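How do grasping systems cope with objects they've never seen? (bin picking, self-supervised data)

Posted in Robotics & Automation > Methods and papers

tealkettle
Hi all. I'm a second-year mechanical engineering student and I've fallen down the bin picking hole this semester. I keep reading papers where an arm learns to grab household stuff out of a bin by trial and error, and the authors report one success rate for the objects it trained on and another for objects it has never met. I understand the first number. The second one bugs me.

My own attempt is a small simulated setup with 39 object models. After training I get 86 percent on those, which made me very happy for one evening. Then I swapped in 15 models it had never seen and it fell apart. Lots of attempts on thin air, lots of closing on the rim of a cup and sliding off.

Is the fix just more objects? More attempts per object? Or is there something about how these experiments are done on real arms that I'm missing? I only have my laptop and a shared lab machine I can book until 9 p.m., so I'd like to know where to spend the hours before the end of February.

2 replies

gripfan_ray
More data. Everybody uses more data. Also check your learning rate. I had the same thing with a Gosus kit and it went away when I retrained, don't remember what I changed.

Debashish Begum
Oh, I love this one, and you're closer than you think! I spent two years on a picking project called Arus and most of it went into exactly this gap.

First, the split between seen and unseen objects is the whole experiment, so look at how you chose your 15. If your training set is mostly boxes and your test set is mostly bottles, you've measured something pretty harsh. If both are random draws from one pile, you've measured something milder. Both are fine to report, but you have to say which. We kept two test sets for that reason, one of new items from familiar families (another cup, another can) and one of families the model had never met at all. The numbers were miles apart and it saved us from a lot of arguing.

Second, on objects versus attempts. With a fixed budget we did much better spreading the attempts over more kinds of objects. The 500th try at the same mug taught the model very little. Our rule became to swap part of the bin's contents at the start of every run and never let the same mix sit in there overnight. You can do that in simulation for free, so do it constantly.

Third, and this is the part I get excited about, look at what the model sees as "the object." Ours was predicting from a camera image whether closing the fingers at a given spot would end with something held. It never got told what a can was. That's why it can carry over to new things at all: an edge with free space on both sides looks much the same on a cup as on a roll of tape. Your description of it closing on thin air makes me suspect it has learned the colors or the background of your 39 models and is guessing when those change. Randomize the textures, the lighting and the floor of the bin, and see if the thin-air attempts drop. I'd try that tonight, before anything else.

As for real arms, yes, there are things you won't get from simulation. Clear plastic is awful, because depth cameras often look straight through it or return junk. Shiny cans give you bright spots that move when the arm moves. Things roll. They also end up against the walls, where the fingers have no room to get down on the far side, and a random attempt policy leaves them there for ages. You can wait for luck, or you can add a sweeping motion that brings things back toward the middle. We added the sweep and I'd do it again.

Cables deserve a mention too, and I'd never have guessed it before I started. On a big arm the wiring to the wrist can hang between the camera and part of the bin, and it shifts with every pose. We took our decision images with the arm pulled back out of view, then a second picture after each attempt, and compared the bin before and after to label success. If you use images taken with the arm over the bin, your model has to learn to ignore the loops as well. It can, but feed it plenty of examples.

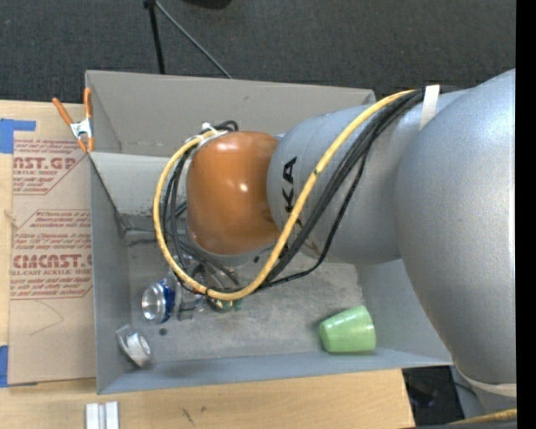
Arm over the gray bin, with a can, a green cup, a clear container and a tape roll along the near side.

A picture like that is good to keep next to you when you build your simulated version. Check how much of the bin your virtual camera gets to see compared with a real one. Mine saw everything, from a perfect spot overhead, with no wiring anywhere, and I had to go back and rough it up on purpose. Scuff the floor texture, tilt the camera a few degrees, put some clutter outside the bin.

One more thing on the numbers. With 15 test objects, your unseen score is going to bounce around a lot from one run to the next. Run each object several times from different starting poses, report per object as well as the average, and look at the worst ones by hand. In our case two items were responsible for a huge share of the misses. Watching the replays of those two taught me more than the average ever did.

So if I had your hours:
Randomize textures and lighting first, same 39 models.
Then stretch and squash those models so you get a wider range of shapes without hunting for new files.
Then retest on your 15, with repeats.
Only after that go looking for more models. The Coppens shape pack that gets passed around on this site is decent for odd kitchen items.

Please come back and post your results, I'm really curious!

Comments on this reply

tealkettle
This is amazing, thank you. I checked and all my training models are in solid bright colors on a white floor. The test ones have printed labels. I think you called it. Texture run is going now.

Debashish Begum
Ha, great! Save the failed attempts from the old model too, you'll want them for a side-by-side.

papercrane_m
Does the before/after comparison work if the arm drops the thing back in the bin? We have a Teltonano gripper with no finger sensor and I can't tell a drop from a miss.

Debashish Begum
Both count as failures for the label, so for training it's fine. If you want to tell them apart, take one extra image with the gripper lifted and clear of the bin, before it opens. Something in the fingers there but no final pick means a drop. It adds a little time per attempt, so we only switched it on for test runs.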